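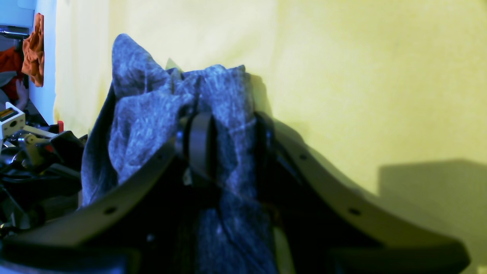 Retno Ngau had a pile of knits waiting when I came in, and she went on sorting for a good part of our talk, which suited me fine because I think people tell you more when their hands are busy. She runs Tumura, the wash-and-fold shop on the corner of the old market street, and has done so for 14 years. Before that she worked for her aunt, who took in washing at home and had opinions about everything from starch to how a man ought to hang up his own trousers.

"My aunt would not let me near a shirt for the whole first year," she told me, laughing. "Dish towels! I folded dish towels until I dreamed about them. And when I finally got to a T-shirt I was so proud, and she picked it up by one corner, shook it out and put it back in the pile without a word. So I did it over. I did it over a lot of times."

I had asked to come and talk about folding, and I admit I expected to be finished in half an hour. We were still at it when the tea had gone cold and been replaced. Retno likes to start at the beginning, and for her the beginning is the moment you reach into a heap and take hold of something.

"People grab from the top, and they grab a fistful," she said. "I do it too when I'm tired. With a woven shirt you can get away with it, the cloth has a bit of backbone. A knit will go wherever you pull it. You get a big bunch in your hand and the rest hangs off in every direction, and you have no idea if you're holding a sleeve or the middle of the back. So my advice is to stop there and let it hang. Give it a second. Look for a hem, the hem is your friend, and once you have the hem you follow it along with your fingers until you come to a side seam. Then you know where you are."

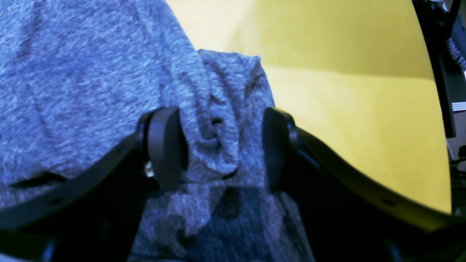
Blue-gray heathered knit, gathered into folds, with yellow behind.

She has a real fondness for heathered cloth, and when I asked why, she put down what she was doing so that she could answer properly. Part of it, she said, is that it forgives you. A plain dark shirt shows each speck of lint from the dryer, and a plain white one shows everything else, but a heather has so many little tones in it already that a bit of fuzz can live there in peace.

"The trouble is the same thing that makes it nice," she went on. "You can't see the creases so well. On a flat color a crease throws a line and your eye goes right to it. On a blue-gray like that, all flecks, you have to feel for it. I run the side of my hand over it, from the middle out, always from the middle out. My aunt again. She would say you're petting a cat, so don't go against the fur."

I asked about the yellow, because I had noticed it and liked it. Retno said she used to sort everything on white sheets, the way her aunt did, and lost track of pale things constantly: undershirts, baby socks, handkerchiefs. Yellow shows up nearly all of it. She warned me, though, that it plays tricks toward evening, when the light drops and one part looks like cream and another like mustard, and a shadow can pass for a stain if you are in a hurry.

"I've scrubbed at a shadow," she said. "Don't put that in." Then she said I could put it in.

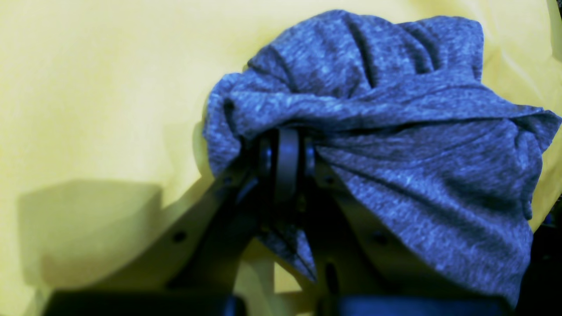
We got onto the subject of stretched necks, about which she feels strongly. Her view is that most T-shirts are not worn out at all, they are pulled out, and that the damage is done between the washer and the shelf. A wet knit lifted by the collar carries its own weight from the very place that can least stand it. She lifts from the body of the shirt, with both hands under it if she can, and she never pegs one by the shoulders.

"If you must hang it, hang it over the line by its belly," she said. "You'll get a crease across the middle, and so what, you're going to fold it there anyway."

And the fold itself? I had been waiting for this, and after so much build-up it was very simple. Face down, smoothed from the middle, one side brought in with the sleeve laid back along it, then the other side, then up from the bottom hem in 2 turns. She does not care for rolling ("it's fine for a suitcase") and she does not stack high, since whoever wants the bottom shirt will drag down the rest.

Last April the shop went through 870 pieces in its busiest week, most of them, she guessed, T-shirts and pajamas. I wondered if she ever gets sick of it. She thought about that for quite a while.

"I get sick of fitted sheets," she said. "Shirts, no. A shirt comes to you all in a knot and you find the hem, and there it is, it's a shirt again. I like that part."

She sent me home with a bag of my own laundry, which I had brought along mostly as a joke, and strict orders to fold it before supper.

Tirta Majimbun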